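Print this article | E-mail this article

Automation at the Koltcombe board repair shop

The Koltcombe board repair shop is an electronics repair and rework site operated by Breltholm, a contract service company. It handles control boards returned from heating units, small pumps and laboratory equipment. The shop is known mainly for the Hilside project, a program to move part of the bench work from technicians to two-armed robots. The project has been presented by the company as a success. The record is more mixed than that, and several of the claims made for it rest on figures that have never been published in full.

Background

Board repair was long considered a poor fit for automation. Boards arrive in no fixed order, with different faults, different ages and different amounts of dirt. Wires are often still attached. Before the project, each technician at Koltcombe took a board from the rack, inspected it, unplugged whatever hung from it, tested it, replaced the failed part and sent it on. One person usually followed a board from start to finish, and the person's initials went on the repair slip.

The shop had tried automation once before, with a conveyor that carried trays between benches. It was removed after technicians complained that boards reached them faster than they could be diagnosed, and that a difficult board held up everything behind it. The brackets were left on the wall and are now used for hanging test leads.

The Hilside project

Hilside began in October with 2 workstations at the north end of the shop. Planning was done by Haddadin, an outside consultancy that had earlier advised Breltholm on warehouse layout. The aim stated in the planning document was to relieve technicians of "handling steps," a term that covered placing boards, holding them still, and connecting or disconnecting wires. Diagnosis and soldering were to remain with people.

The division sounds clean on paper. Technicians pointed out early on that handling is where much of the diagnosis takes place. A connector that comes away too easily, or a wire that has gone stiff near the plug, tells an experienced person something before any meter is switched on. The planning document does not mention this. A later revision added a box on the repair slip marked "handling remarks," to be filled in by whoever was minding the station. In practice that person has not touched the board and has little to write.

Work at the stations

Each station uses a pair of arms with parallel grippers and a camera at each wrist. Boards are presented in shallow trays on a plain white tabletop. Small loose parts joined to the board by wires, which a technician would simply push aside with a finger, have been one of the main sources of trouble, as they shift whenever the wires are moved.

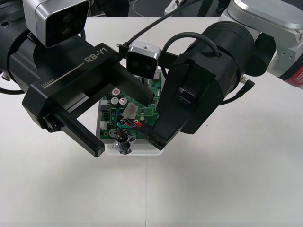
Stoppages are cleared by an attendant, a position that did not exist before the project. Attendants are former bench technicians who watch both stations, reset a tray when a board has slipped and decide whether a job should be handed back to a person. Breltholm describes the post as a step up. It carries the same pay grade, and attendants are expected to keep up their soldering certificates in their own time. Several asked to return to the bench within the first year — the company has not said how many were allowed to.

Output and disputed figures

Breltholm's most quoted figure is that a station completes 200 handling cycles in a shift. A review prepared for the staff side put the number at 196, which is hardly a serious disagreement. The larger question is what counts as a cycle. Under the company's method, a board that is picked up, put down and passed to a technician because the wires could not be released is still recorded as one. Neither document says how many cycles ended that way.

The planning document also promised that technicians would be freed from handling for 60 minutes of each shift. No measurement made before the project has been released, so there is nothing to compare it with. Technicians interviewed for the staff review said that most of the time gained was taken up by slips, relabeling and walking to the north end to look at boards that had been returned to them.

Effects on staff

No layoffs have been attributed to Hilside. Two posts left open by retirement were not filled, and the company has declined to say whether they would have been filled otherwise. Training has changed more visibly. New hires used to spend their first months unplugging and cleaning boards beside an older technician, and this was how they learned the product lines. That work is now partly done at the stations, and beginners start on a bench simulator with practice boards.

Some effects have been welcome. Technicians with sore wrists and thumbs, a common complaint in the trade, have generally spoken well of having fewer tight connectors to pull. The staff review supports keeping the stations for those jobs. It also asks that technicians be able to claim any board directly from the rack, a right they had before the project and lost when the rack was moved.

Later developments

A notice to staff dated 9 April 2025 announced that the stations would stay and that the cycle count would be reported separately for completed and returned boards. It did not give a starting date for the new reports. Haddadin's contract covers one further revision of the planning document. A proposal to add stations at the south end, where the inspection benches now stand, is still listed as under study.

Related items

Breltholm (company)
Bench technician
Handling cycle
Conveyor systems in repair shops
Training simulators in electronics work
Koltcombe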